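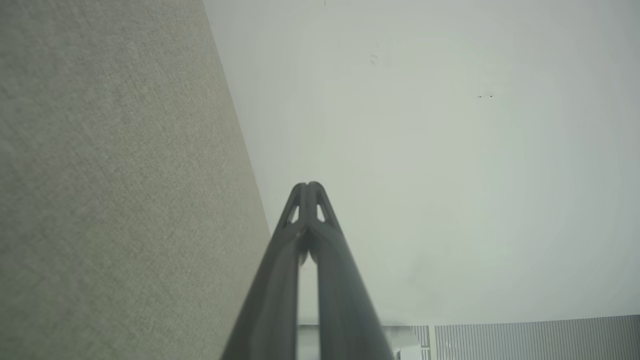
Ilwood Shared Workshop, March

Building a Home Arm, Handout 4: The Wrist Camera and the Fingers
Notes by Ásdís Hviid

Welcome back! By now your arm should hold its own weight at half reach and stop when you hit the red button. If it doesn't, see Vilhjálmur Steinarsdóttir at the long bench before you go any further.

This session is my favorite of the whole course, as it's where the arm finally gets to look at something. We're mounting the small camera on the wrist, so the view travels wherever the hand goes. Get used to seeing your two fingers come up from the bottom edge, big and dark, with the tips almost meeting near the middle. You want them there! A wrist view with no fingers in it is much harder to steer by.

What to look at first

Find the tips. On the gray pair each finger has a long, narrow triangular opening near the end, and pale background shows through both. Those openings make great landmarks. Note where they sit on your screen and write it in your build log - you'll want it next time you take the camera off.

Then look at the gap. With the tips nearly touching there is still a thin line of light between the fingers lower down. Don't crank the servo to squeeze it shut. Our servo reads 1012 at the closed stop and 222 at fully open, and yours will be different, so measure both and log them.

Fabric and plain surfaces

Fabric is a nice thing to practice on. A fine, speckled weave gives the software plenty to hold on to, and a straight fabric edge against a pale smooth surface is about the friendliest line you could ask for. The smooth side is tougher. A tiny speck or a short dark dash may be all the detail you get, so don't worry if the tracker drifts when you aim at it.

Try this

1. Set the speed limit to 80 in the Pillow settings file.
2. Point the fingers at a plain surface and save 400 frames.
3. Move until a fabric edge crosses the view, then save 400 more.
4. Run Curnance on both sets and compare the drift plots.

Bring both plots next time, even the ugly ones. Ingvarsson brackets are in the blue drawer; use the short screws, the long ones reach the cable.

Reading for next time: Handout 5, up to the part on grip force.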